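Section 6. Recording Demonstrations in Furnished Rooms

6.1 Scope

This section covers the capture of hand demonstrations with the Duvcombe wearable kit in bathrooms, kitchens and other rooms with fixed furniture. It assumes that the headset and both wrist units have been paired as described in Section 4 and that the operator has passed the tracking check in Section 5. Demonstrations recorded here are used to train manipulation policies through the Tănase import tool. Sessions recorded with the older glove kit follow Appendix C.

6.2 Before the session

1. Charge the headset to full. Do not start a session on a battery that shows fewer than three bars.

2. Open the Tănase recorder and load the task sheet for the room. The task sheet lists the objects, the start layout and the spoken instruction attached to each episode.

3. Turn on all fixed lights. Leave window coverings as they are for the whole session. If daylight changes enough to alter the exposure reading by more than one step, close the session and open a new one under the same task sheet.

4. Clear the counter of items not named on the task sheet, except for items marked "background" on the sheet.

5. Remove rings, watches and bracelets. Push sleeves above the wristbands.

Note: Background items are placed once and stay put until the session is closed. If one is knocked over during an episode, finish the episode, mark it "disturbed" and restore the item before the next one.

6.3 Fitting the wrist units

1. Slide each wristband on with the marker modules facing outward. The left and right units are not interchangeable. The recorder rejects a swapped pair with error W-03.

2. Tighten the strap until the band no longer turns when the forearm is rotated. It should still be possible to slide one finger under the strap.

3. Check that the sensor box hangs on the palm side and does not touch the heel of the hand when the wrist is bent.

4. Route each cable over the wrist and down the side of the body, leaving enough slack for a full reach. Clip the cable at the hip.

5. Extend both arms to the farthest point in the task. If either cable pulls tight, move the hip clip and repeat.

CAUTION: Keep cables and sensor boxes away from running water and filled basins. The wrist units are not sealed. For tasks that include an open faucet, use the sealed units and follow Section 9.

6.4 Counter and tray tasks

Tray tasks make up the largest group in the standard bathroom set. They include picking up flat packets, sorting packets by type, squaring a stack and moving items between a tray and the counter. Flat items are harder for the learning system than boxes or bottles, as the fingers hide most of the item just before contact. The start pose and the approach therefore matter more than speed.

1. Stand facing the counter with both feet flat. Do not lean on the counter edge.

2. Hold both hands at rest, in view of the headset, until the start tone sounds.

3. Approach from above with the fingertips pointing down. Keep the marker modules turned toward the headset for as long as the task allows.

4. For two-handed tasks, bring both hands in together unless the task sheet gives an order.
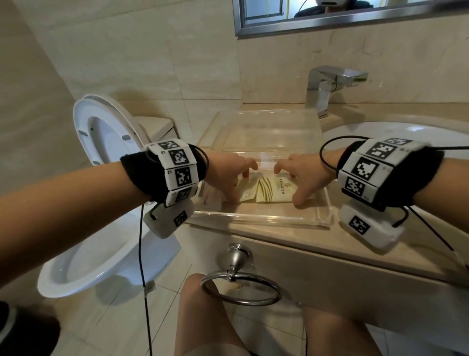
5. Close the fingers on the item in one motion. If the first grasp slips, try again without pulling the hands back to the rest pose. Recovery attempts are useful and should stay in the episode.

6. Complete the movement named on the task sheet and release the item.

7. Return both hands to rest and wait for the end tone.

Note: Clear plastic trays give strong highlights along the rim under ceiling lights. Highlights on the rim are acceptable. If a highlight covers the item to be grasped, rotate the tray by a quarter turn and record the new position in the layout field.

Note: Do not flatten, fold or mark packets to make them easier to grasp. Replace any packet that has torn.

6.5 Mirrors and other reflective surfaces

A mirror above a vanity may show the operator, the headset or the marker modules. The tracker uses the known spacing of each marker band to discard reflected readings, but the filter is less reliable when a real marker and its reflection are close together in view.

1. After fitting the wrist units, run Tools > Reflection Check with both hands over the work area.

2. If the recorder reports a ghost marker, lower the head angle until the warning clears.

3. If the warning does not clear, apply matte film to the lower part of the mirror. Film must stay in place for all episodes in the session.

4. In the session form, set Mirror in View to Yes. The import tool blurs faces in these sessions before the files leave the local drive.

CAUTION: Other people must stay out of the room and out of any reflection while recording is active. Episodes in which a second person appears are removed at import and can't be restored.

6.6 Episode count and layout changes

A complete tray task set holds 600 episodes. Record them in blocks of 24, and change the layout between blocks as given on the task sheet. A layout change may consist of moving the tray, turning the items, swapping their positions or adding a background item. Do not change the layout inside a block.

Take a break after every 3 blocks. Remove the wrist units during the break and run the short alignment in Section 5.4 when they are back on.

6.7 Review and upload

1. Open the block in the recorder and play the first and last episodes at normal speed.

2. Confirm that the wrist traces match the hands in the video. A constant offset points to a band that has moved. Reject the block and refit the unit.

3. Mark failed episodes "failed" and keep them. Delete an episode only if the recorder stopped early or the wrong task sheet was loaded.

4. Select Export > Prisesel Format and copy the block to the session drive.

5. Blocks on the session drive by 5 p.m. Friday are included in the weekly Wulside training run. Later blocks are held for the next run.

Questions about rejected blocks go to Vasilică Ghiță, data intake. Include the session code and the block number. For marker wear and replacement parts, see Section 11.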